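Aug 1, 2025

Spent the morning on the timing problem again. The two arms share one planner process and until this week I had them taking turns at it, left then right, each waiting for the other's trajectory to come back before asking for its own. It works and it is slow. The left arm sits there with its gripper open while the right one is over the dish tray, and if the right one's plan fails and has to be tried again, the left gets nothing to do for all of that time.

I moved the planning requests into a queue with priorities. An arm that is already holding something goes first. An arm that is near the tray goes ahead of one that is out over the middle of the table. Everything else is first come, first served. Flestow, our scheduler, already had a priority field which I never used, so the change itself was small. Most of the morning went on finding out why the old code sometimes asked for the same plan twice. The retry timer was started before the request was sent, and on a busy machine it ran out before the planner had even seen the message. Moved one line. I should have looked there in the spring.

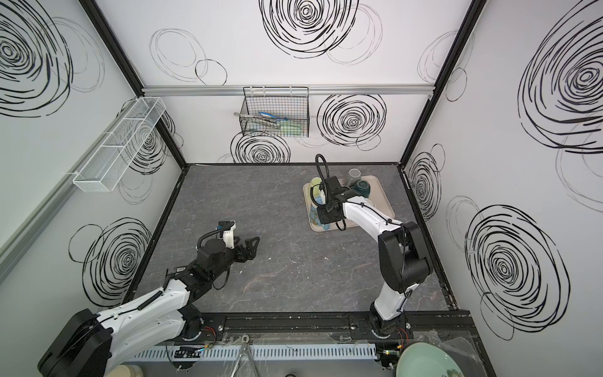

The next thing was the collision model. Both arms are on the same rail and the planner treats each one as a set of capsules. The capsules for the links are fine. The cables are what I keep getting wrong, as they loop out past the wrist and move about when the joints turn. For a while I had one large sphere round each wrist to cover them, and the planner then refused half the reaches into the tray because the sphere touched the glass at the back. Today I replaced the sphere with three small ones placed along the top of the loop. They follow the wrist angle by a lookup table that I filled in by hand, jogging the joint and writing down numbers. It isn't elegant. Planning into the tray now succeeds on poses it used to reject, and the spheres still stop the arm from brushing the other one's forearm in simulation. I haven't tried the worst cases on the real arms and won't until I've put the speed limit down.

The basket on the back wall is still in the model as a solid box. I thought about modelling it as open at the top so that a gripper could reach in for the tongs, but that task is a long way off and a solid box is safer. Left a note in the config.

Lunch late. Read the log from the overnight replay while eating. It ran 243 recorded episodes through the new perception build and 6 of them crashed, all with the same error, a depth array of the wrong shape. I know that one. It comes from recordings made before the camera driver was updated, when the width and height were swapped in the header. I could fix the old files or put a check in the loader. Put a check in the loader, and it prints a warning so that I don't forget what it is doing.

Afternoon on the wrist camera. Tastodance is the part that finds rims – it takes the wrist view, fits an ellipse to the opening of a cup or bowl and hands the grasp planner a centre and a tilt. It does well on plain dishes with a clean edge. It does badly close up. Once the cup fills most of the view, the lower side of the rim goes soft because it is too near the lens, and the edge detector picks up the inside shadow there and calls it the rim. The ellipse then slides down and the centre with it. At grasp distance an error like that is enough to put a finger on the rim.

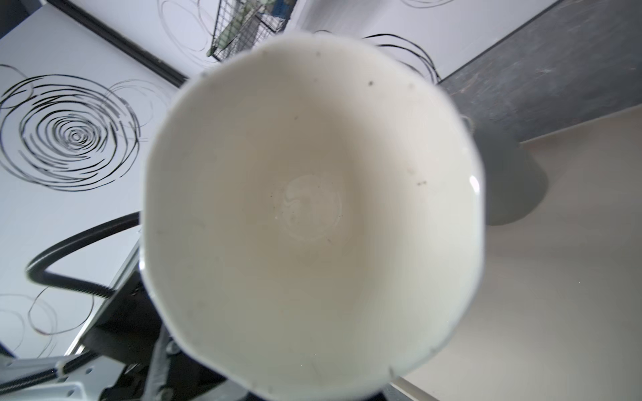 What I tried was to weight each edge point by how sharp it is and let the blurred side count for very little. That leaves the fit hanging on the far half of the rim, and with a rim that isn't a true circle the far half on its own can give a silly answer. So I also keep the ellipse from further back, before the blur sets in, project it forward using the arm's own motion, and use it as a starting guess. The two together are steady. The centre stopped wandering on all the close-up clips I had to hand.

Two more things came out of this. One is specks. Small dark marks inside a cup were being taken as edge points. A minimum length on the edge segments removed them, and I set it at 6 pixels after trying a few values. The other is the wall pattern. The scribbled circles are there to give the pose tracker plenty to hold on to, and they do that, but a rim detector looks for round things and the walls are covered in round things. Twice today Tastodance reported a confident cup in the middle of a spiral. I now throw away any ellipse whose centre lands behind the wall plane. That needs the wall plane to be right, so I redid the calibration first, which took longer than the fix.

Ran the timing test again at the end. The rim fit with the extra steps takes 130 ms a frame, which is too much for the last part of the approach. Most of it is the sharpness map, computed over the whole image when I only need a band near the expected rim. I'll crop it tomorrow.

The Semwal branch needs merging before any of this goes further. It changes the message format for gripper state and I've been putting it off. There were 2 conflicts in the last attempt, both in the launch files, and I backed out because I was tired. The Flullberg demo is in November and the plan for it assumes both arms working at the same time with the new format, so it has to be done this month.

Pushed the queue change and the loader check. Held back the cable spheres until they have been run slowly on the hardware. Left the lookup table on the shared drive with the joint angles in degrees – the planner wants radians, must remember to convert.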